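Tulluvby Parents List
Home | Archive | Threads | Search | Log in

Subject: Re: Bedtime with a nine-year-old who won't stay in bed

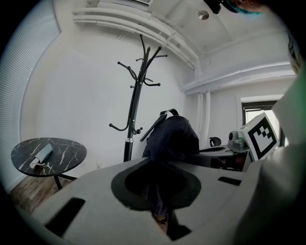 Small room with white walls.

Posted to the list September 28, 2026
11 replies | 3 shares

I've been reading this thread for a few days and wanted to answer the second part of the original post, which most replies skipped.

On Friday a member wrote:

> We have two boys, 9 and 3. The little one goes down fine. The older one
> is up and down the stairs until past ten. Water, bathroom, a noise, a
> question about school. We have tried a chart, we have tried taking the
> tablet away, and we have tried just being firm. My husband thinks we
> should ignore it. I think he is worried about something and can't say
> what. Has anyone been through this with an older child? And how do you
> keep from losing your temper by the fourth trip?

We went through this with our daughter last year. It started in May, right after we moved from Jacquet to the other side of Tulluvby. She changed schools with a few weeks left in the year, which in hindsight was poor planning on our part. She had always been a good sleeper. Then she was coming downstairs every night, and it went on into the summer.

We did the chart too. It worked for three nights. After that she figured out that the prize wasn't worth lying in the dark for, and I can't say I blame her. Taking things away made her angry on top of being awake, so we dropped that.

What helped most was moving the talking part of the evening. We used to do dinner, homework, shower, book, lights out, and the first quiet minute she had with either of us was when the light went off. So that was when everything came out. Now one of us sits with her before the shower, usually on the floor of her room with the laundry. I fold and she talks, or doesn't. Some nights it's ten minutes of nothing. Other nights I hear that a girl at lunch saved a seat for someone else, and that has been on her mind since noon.

I don't ask many questions. If I ask "Is something wrong?" I get "no" every time. If I match socks and keep quiet, she gets there by herself.

The second thing was giving her one trip. She can come out of her room once after lights out, for any reason, and we won't be annoyed about it. She gets a hug and goes back. My husband thought she would use it every night, and for a while she did. Then she began saving it in case she needed it later, and she would fall asleep with it still saved. After the one trip, we walk her back without much talk. The first week of that was not fun.

She also asked to read after lights out with a small lamp. I was against this. It turned out fine – she reads for a bit and switches it off, or we switch it off when we go up. I would rather have her in bed with a book than on the stairs.

About the temper question. I lost mine plenty. One night I yelled loud enough to wake her brother, and then I had two of them up and crying. The next morning at breakfast I told her I was sorry for yelling, that I had been tired, and that it wasn't her fault I was tired. She shrugged and asked for more cereal. That evening she brought it up during the laundry, so she had been listening.

After that we split the nights. Whoever has the stairs that night has the stairs, and the other one stays out of it completely, even if it's going badly. Knowing I was off the next night made it easier to be patient. If you are doing this alone in the evenings, I don't have a good answer for that part and would like to hear from someone who does.

To the poster: I wouldn't ignore it, but I also wouldn't try to dig the worry out of him. Ours was several small things and no big one. She still comes down now and then, mostly on Sunday nights. If yours goes on for a long time or he seems unhappy during the day too, it can't hurt to mention it to his doctor. We did at her regular checkup, and it was a short, useful conversation.

A mom near Pritari Road

Previous in thread | Next in thread | Back to archive

Comments (3)

We do the one trip thing with a paper ticket. Same idea. My son loses the ticket about half the time, so now it's taped to the door.

I'm on my own in the evenings. What I do is sit in the hallway with a book for the first twenty minutes. He can hear me turning pages and mostly stays put. It costs me some of my evening but less than the stairs did.

Original poster here. Thank you, this is helpful. Tried the laundry tonight. He talked about sharks the whole time, but he only came down once.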